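Snack and Token Boxes: Frequently Asked Questions

Last updated 24/10/2019

These are the questions we get most often at Solell about setting up and refilling a divided box for shared rooms. If yours isn't answered, write to King-fai Wan at the front office.

What kind of box should I use?

Any clear plastic box with compartments and a lid will do. Clear sides let people see what is running low without opening it. We stock two, the Wasine and the smaller Ritell. The Wasine is the better choice if you want snacks and game pieces in the same box.

How should I divide it up?

Put wrapped snacks in the back compartments and loose pieces in the front. Keep each kind of snack in its own compartment. Red wrappers on one side and silver and white on the other are easy to tell apart from across a table, so people don't dig around.

Discs and tokens can go in together. They don't need to be stacked or sorted by color unless your group plays a game that calls for it. 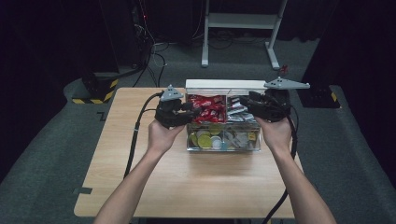
Small pieces tend to work their way into the corners, so check there before you decide that something is missing. If you use very small pieces, a zip bag inside the compartment will hold them.

Can food and game pieces share a box?

Yes, as long as the food is individually wrapped and stays wrapped. Do not put open crackers, nuts or unwrapped candy in a box that also holds tokens. Tokens get handled all day and are not washed often.

How many snacks fit?

A Wasine holds up to 60 small wrapped candies if nothing else is in it. With one compartment given over to tokens, plan on 30 and leave a little room at the top. An overfilled compartment keeps the lid from closing flat.

Where should the box go?

On a table, with the lid hinge facing away from the people using it. Keep it off the carpet and away from heaters and sunny windows. Chocolate softens quickly in a closed plastic box.

How do I clean it?

Empty it and wash it by hand with warm water and dish soap. Let it air dry for 15 minutes, then wipe the corners with a towel. Do not put it in the dishwasher. Plastic tokens can be washed the same way.

How often should I refill it?

For a group of 8, once a week is usually enough. Put the older snacks on top when you add new ones.

Can I get a replacement lid?

Lids for the Wasine and Ritell are sold separately at the front office. We no longer carry lids for the older Hsu box.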